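Re: [kellel-users] Drying times after the Flurnus filter change

> We swapped the filter on our Flurnus unit in November and the drying
> cycle got longer. Humidity sensor reads the same as before. Has anyone
> else seen this, and is it the filter or the firmware?

Probably the filter. The newer Flurnus part has a denser mesh, and the fan doesn't speed up to compensate. On our unit the change added 37 minutes to a cycle with the same load and the same starting humidity. Going back to the old part removed the difference, with firmware untouched.

Two things to check before you order anything:

- The fan setting. After a filter reset it drops to 11. We run ours at 16. The display won't show the value unless you open the service menu.
- Sensor placement. If it sits close to the outlet it reads the dry air leaving the unit, and the reading will look normal while the far side of the room stays damp. Move it to the opposite wall at the height of the laundry.

Load layout matters more than the manual suggests. Small items dry evenly on a clip hanger with the cloths side by side. Folded over a rail, the inner layer lags well behind the outer one.

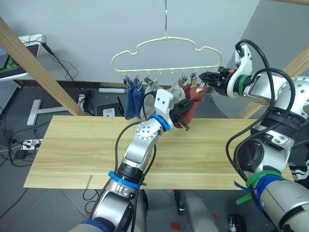 *Small cloths on a cloud-shaped clip hanger.*

As for the hour counter, the Mikeo controller rolls over at 2000 and then reports the filter as new. If yours is past that, ignore the status light and inspect the mesh by hand. Sadeghi controllers don't have this problem, but they don't log the fan setting either.

If you still have the old filter, please post the part number from the rim. The wiki entry only lists the new one.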